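Wirnitano 2: seis semanas a gravar demonstrações com este kit

Já andava há tempos a querer escrever sobre o Wirnitano 2, o kit de teleoperação e gravação da Trurkeck, e como em janeiro finalmente me largaram um no laboratório (comprado, ninguém me ofereceu nada!), cá vai a minha opinião de quem passa tardes inteiras agarrada ao comando.

Primeiro, para que é que o uso: gravo exemplos de tarefas de mesa. Pegar, pousar, meter dentro de, tirar de dentro de. Cada episódio é uma pessoa a guiar o braço do princípio ao fim da tarefa, e o programa guarda o vídeo, as posições das juntas, o estado da garra e a frase com a instrução. Depois aquilo vai tudo para o treino da política. O meu objetivo era chegar aos 1.000 episódios aproveitáveis e cheguei lá, com alguma dor de costas pelo meio.

O que vem na caixa: o comando de mão, a base, os cabos, um pedal e a licença do programa de gravação, que se chama Maihi. O braço e as câmaras são por vossa conta. A montagem levou-me uma tarde, e metade foi a calibrar a câmara fixa. O assistente de calibração pede que se mostre o padrão em várias posições e, quando não gosta de uma, volta ao início sem avisar qual foi. Irritante.

Agora o pedal. Adoro o pedal! Um toque começa o episódio, outro termina, toque longo deita fora. Parece coisa pequena, mas antes usava o teclado e tinha de largar o comando cada vez que queria gravar, e ficava com uns segundos de braço parado no fim de cada ficheiro. Com o pedal, as gravações saem muito mais limpas e já quase não corto nada à mão.

O comando em si é leve e responde bem. Nos movimentos largos é uma maravilha, nos finos nota-se um bocadinho de atraso, sobretudo quando se baixa a garra até perto da mesa. Há uma opção de escala que reduz o movimento e ajuda imenso - ponham isso num botão logo no primeiro dia. O gatilho da garra é que podia ser mais progressivo. Com objetos rígidos tudo bem, com embalagens moles aperta-se demais e lá vai o episódio para o lixo.

A Domnica Vasiliu, que grava comigo, é canhota e queixa-se (com razão) de que o botão de pausa ficou do lado errado para ela. Dá para trocar as funções no Maihi, só que o perfil não fica guardado por operador e temos de o carregar outra vez em cada sessão.

Quanto à variedade, vou trocando os objetos e as posições entre séries, e o programa deixa anotar a disposição de cada uma. Uso isso constantemente. 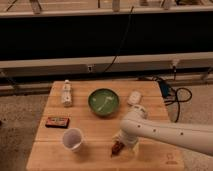 O braço a trabalhar na mesa, com a taça verde, o copo branco e mais umas coisas à volta.

A revisão dos episódios é a parte mais fraca. Na minha pior sessão, de 76 gravações tive de rever tudo uma a uma, e o leitor não tem atalho para saltar para a seguinte. Tive antes um Hoker, que a gravar era bem pior, mas nisto dava-lhe um baile.

Pontos a favor: o pedal, a sincronização entre vídeo e juntas (nunca me falhou), a exportação rápida. Contra: a calibração, os perfis, o leitor e um manual em que a página do gatilho ainda fala da versão anterior.

Dou-lhe quatro estrelas em cinco. Se me arranjarem o leitor na próxima atualização, venho cá subir a nota.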